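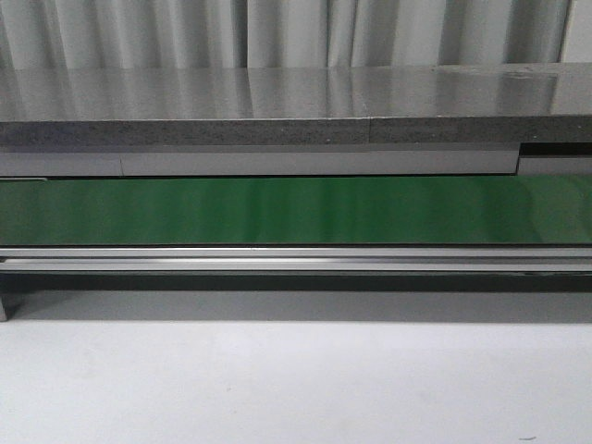
Sourdough notebook, 4 April 2026

Right, back to the starter after a rubbish couple of weeks. Bailly (the rye one, named after the flour bag it began life in) has perked up no end since I moved it off the windowsill and into the cupboard with the boiler. It domed nicely this morning and smelled of yoghurt and apples, where in January it mostly smelled of nail varnish! I'm keeping it on one feed a day for now, equal weights, and I'll stop fiddling.

Today's dough was the Irholm white with a bit of wholemeal thrown in. Total weight 1046 g after mixing, which is a few grams under what the sums say, so I suppose the rest is on my hands and the scraper. Salt went in late again. I do this every time and then spend ages squeezing it through with wet fingers, so would whoever tidies the shelf please leave the salt NEXT to the scales.

Left it to bulk for longer than planned (phone call, then the post, then I forgot). Lovely and wobbly but a bit slack when I turned it out, and shaping was a wrestle. More flour on the bench would have helped, I was being stingy. It went into the long basket with rice flour and then into the fridge for 14 hours last time, so same again tonight to keep things fair.

Notes on the last bake, before I lose the scrap of paper: lid on for 31 minutes, good spring, ear on one side only. Crust a touch pale for me, though everybody at the table seemed happy and there's only the heel left. Crumb tight near the bottom. I still think the pot wasn't hot enough.

To try next: the Sadel flour, same recipe, 278 g of water to start with and see how thirsty it is. Somebody wrote "Illovov??" on the flour tin and I've no idea if that's a mill or a complaint, so if it was you, come and tell me.

Feed Bailly before bed.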